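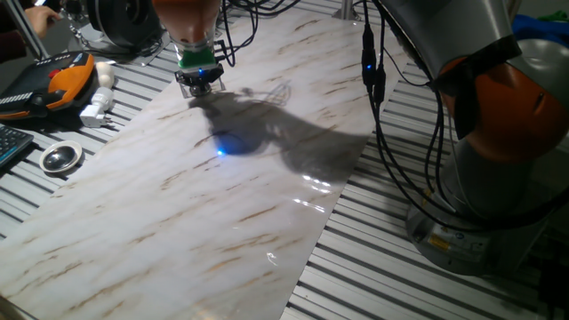

The marble sheet, laid at a slant across the slats.

Ylva Grønli had wanted marble ever since her aunt in Indenden let her roll out cookie dough on a slab so cool and smooth that she laid her cheek on it (and got flour in her ear, and was scolded, and did it again). A real slab from Greenberg would have cost her 2698 dollars, before delivery, and she had 300 in the coffee tin. So one Sunday she unrolled the printed kind over the long slatted bench, smoothed it with both palms, and stood there a good while, just looking.

It was the veins that got her. She had expected them to march along like wallpaper, but they wandered, brown and tan, thick in one place and nearly gone in the next, and before she knew it she was following one with her finger and thinking of the river road to Fivville, where you could see the water, and then lose it, and then find it again past the mill.
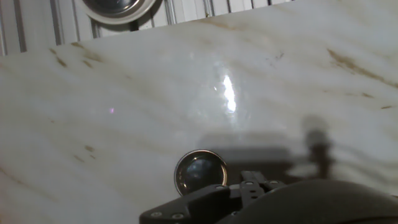

Tan and brown veins, with the light shining back.

She told Booker all of this over the phone, the river and the mill and the aunt, and he listened as he always did, with the radio going, and asked when he could come and see it. Bring Urmila, she told him, and bring something to eat, and they came before the soup was even hot.
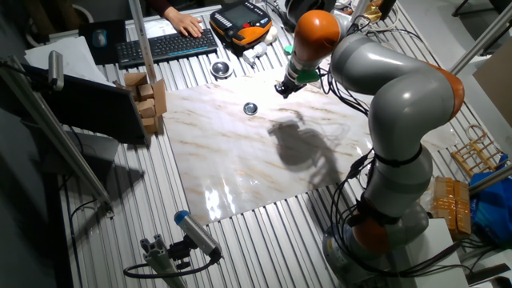
Urmila said that her own grandmother had kept a tablecloth printed like lace for forty years, and that every guest had praised the lace, and would somebody please pass the bread. Ylva passed it, and then went back for the butter.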